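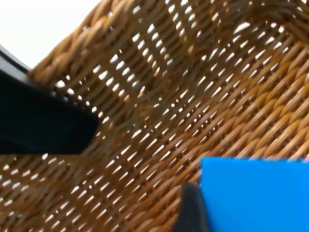
The Kelville Playhouse seats 412 people, and for most of the past decade it has seated them in front of musicals. Sensible ones, with a tap number before intermission. So there was some muttering in the lobby when the spring season opened on a Monday with "Kemadov," a two-hander about customs inspectors in which the border never opens and the only song is hummed.

It is a comedy. The poster says so twice.

The play comes from Skoria, a touring company that owns one van and a great many opinions. Its shows tend to start before you have found your seat. At Kelville the actors were already arguing when the doors opened, and they went on arguing through the announcement about cell phones, which one of them stamped and filed.
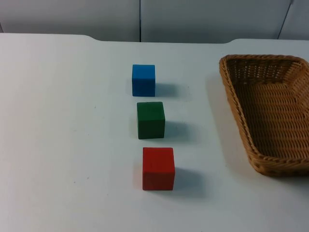 Three wooden cubes and a wicker basket on a white tabletop.

What follows runs 101 minutes with no break. The senior inspector believes every traveler is hiding something. The junior inspector is hiding a traveler. That is the whole plot, more or less, and the first half hour squeezes it until it squeaks. There is a bit with a rubber stamp that goes on so long it stops being funny, then gets funny again, then stops for good. I checked my watch during the third phase.

But the middle stretch is terrific. The two inspectors decide to practice searching each other, in case a traveler should ever come, and the politeness of it is murderous. Hats are removed and receipts are issued. A sandwich is declared, valued and seized, and the audience I sat with (older, well dressed, there on subscription) laughed hard enough to lose several lines.

The set is mostly a counter, a bell and a door that sticks. On opening night the door stuck more than it was meant to, and an exit had to be made through the filing cabinet. It got a round of applause. The company has since kept it in. 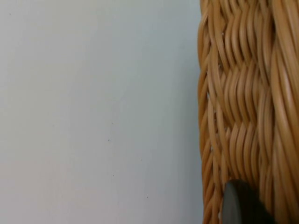

Wicker against a pale wall.

Less can be said for the ending, which arrives by loudspeaker and explains things. Skoria has never trusted silence, and somebody should lend it some. The theater across the river in Lam, where the production heads next, has a famously bad sound system, and this may be the making of the last scene.

"Kemadov" plays at Kelville for 11 more performances. Go hungry, sit near the aisle, and don't bring a sandwich unless you are prepared to discuss it.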